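Gomulley Refreshment Table Set
Section 4: Laying Out and Restocking the Table

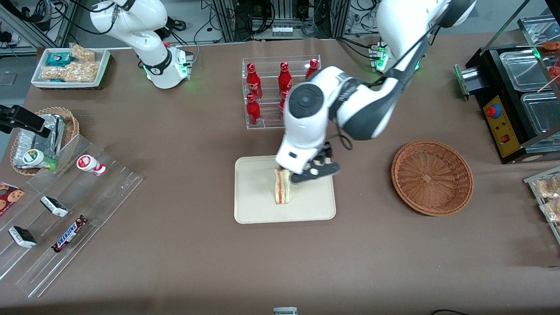
This section covers the layout of a self-service refreshment table using the parts supplied with the Gomulley set: the two-shelf clear rack, the serving tray with the raised rim, the snack tray and the round wicker basket. Read Section 3 first if the rack has not yet been put together. The set is meant for a table with an open top and no cloth. The rack stands behind the serving tray so that bottles can be reached over the food without anything being moved, and bottles go on both of its tilted shelves, labels forward, as with the red Coca-Cola bottles here. Sandwiches go on the cream tray, packaged snacks go in the white tray at the corner, and the basket sits to the right of the serving tray.

4.1 Before you start

Check that you have the following:

Clear rack with two tilted shelves
Cream serving tray with rounded corners
White rectangular snack tray
Round wicker basket
Cleaning cloth (not supplied)
Food-safe surface spray (not supplied)

The rack and the trays should be washed before first use. See 4.7 for cleaning. The basket must not be washed in water.

Note: Sets sold under the Clinholm name have the same trays but a taller rack. The steps are the same. Leave more room above the rack if the table stands under a shelf or a wall cupboard.

4.2 Preparing the table

1. Clear the table and wipe the whole top, including the back edge.

2. Dry the top with a clean cloth. The feet of the rack grip poorly on a damp surface.

3. Check that the table is level and does not rock. If it rocks, fix this now. It is much harder to do once the bottles are in place.

4. Decide which side people will serve themselves from. This is called the front in the rest of this section.

Caution: Do not set the table up next to a radiator or in direct sun. Clear plastic parts can warp, and chilled drinks will warm quickly.

4.3 Placing the rack

1. Lift the rack by its sides with both hands. Do not lift it by a shelf.

2. Set it down towards the back of the table, with the lower shelf facing the front.

3. Press down lightly on each top corner. If one corner moves, turn the rack slightly or check for crumbs under the feet.

4. Load the lower shelf first, starting from the left.

5. Load the upper shelf, again from the left. Keep a small gap between bottles so that a hand can close around one without knocking its neighbour.

6. Turn each bottle until the label faces the front.

To unload, work the other way round: upper shelf first, then lower. A rack with bottles on the upper shelf only is top-heavy and may tip forwards if knocked.

Caution: Never move the rack with bottles on it, even a short distance. Take the bottles off, move the rack and load it again.

Caution: Glass bottles may be used on the lower shelf only. Plastic bottles and cans may be used on either shelf. Cans should be stood upright and not laid on their sides, as they will roll.

Note: The front lip of each shelf is shallow. Very narrow bottles, such as small mixers, can lean over it. If you want to serve these, stand them on the table beside the rack.

4.4 Placing the serving tray

The serving tray is for sandwiches, rolls and other food eaten with the fingers. Its raised rim keeps crumbs and small spills off the table.

1. Put the tray near the middle of the table, in front of the rack. Leave enough space between the two for a bottle to be tipped forward and lifted clear.

2. Check that the rim is not touching the rack.

3. Place the food on the tray with clean tongs or gloved hands.

Sandwiches may be laid flat or stood on edge. Standing them on edge saves space and shows the filling, which helps people choose. Sandwiches cut thick stand better than thin ones. If they will not stay up on their own, pack them side by side so that they support each other, or lay them flat.

When picking up a sandwich that is standing on edge, hold it across both slices with light, even pressure. Pinching one corner will pull the slices apart.

Caution: Fillings that contain meat, fish, egg or soft cheese should not be left out at room temperature for long. Follow the food safety rules for your workplace. Put out a small number and keep the rest in the fridge.

Note: Do not mix meat and vegetarian sandwiches on the same tray. A second serving tray can be ordered (see Section 7, Spare Parts).

4.5 Filling the snack tray

The white snack tray is for wrapped and bagged items only. It has no lid and is not suitable for loose nuts, crisps or sweets.

1. Place the tray in the rear left corner of the table, or the rear right if the table is used from that side.

2. Put tall or bulky bags at the back. Bags of nut clusters are best here, as they stand up against the end of the tray.

3. Put wrapped snacks of middling size along one side.

4. Lay flat packs, such as brittle or cereal bars, across the front. They may overlap a little, but the names should be easy to read.

5. Remove any pack that is torn or open.

Caution: Many snack bars and clusters contain nuts or peanuts. Keep them in the snack tray, away from the sandwiches, and put up an allergy notice where it can be seen before anyone reaches the table. Do not remove items from their packaging, as the ingredients list goes with it.

4.6 Placing the basket

The basket can be used in two ways. Choose one and keep to it.

As a carrying basket: leave it empty on the open part of the table, to the right of the serving tray. People can put a drink, a sandwich and a snack into it to take back to a desk or meeting room, and return it afterwards.

As a bread or fruit basket: line it with a paper napkin first. The woven base has gaps that trap crumbs and are slow to clean.

The basket should stand on its flat base. Do not stack other items inside it for storage, as the flared rim will spread and lose its shape.

Caution: The basket will not hold liquid. Do not use it for ice, and do not put wet bottles in it.

4.7 Restocking and cleaning

Check the table every 60 minutes while it is in use. A check should take no more than 15 minutes, including a wipe down.

1. Take out empty wrappers and used napkins.

2. Bring the remaining bottles forward to fill the gaps, then add new ones behind or beside them. Older stock should be taken first.

3. Replace the sandwiches. Do not put fresh ones on top of those already out. Empty the tray, wipe it and start again.

4. Tidy the snack tray and top it up from the same boxes, so that the allergy notice stays correct.

5. Wipe the open parts of the table.

At the end of the day, clear everything and clean each part as follows.

Rack: wipe with warm water and a little washing-up liquid, using a soft cloth. Dry straight away. Do not use scouring pads, glass cleaner or anything containing alcohol, as these leave fine cracks in clear plastic.

Trays: wash by hand in warm water. They may also go in the top basket of a dishwasher.

Wicker basket: shake out over a bin and brush with a dry brush. Marks may be dabbed with a damp cloth. Leave to dry in the open, away from heat.

4.8 Common problems

Bottles slide sideways on the shelf.
The rack is not level or the shelf is wet. Dry the shelf and check the feet.

The rack looks cloudy.
This is usually dried detergent. Wipe again with plain warm water and dry with a soft cloth. If the cloudiness stays, the surface is scratched and the shelf will need replacing.

Sandwiches fall over.
The slices are too thin or the filling is too wet. Lay them flat.

The basket creaks or sheds small pieces.
The wicker has become too dry. Wipe it lightly with a damp cloth and keep it away from heating. If sharp ends are showing, stop using it.

Replacement shelves for the rack are listed under part 4000 in Section 7. Sets bought before the change of shelf lip need the older pattern, so measure the lip before ordering.

Continue to Section 5 for storing the set between uses.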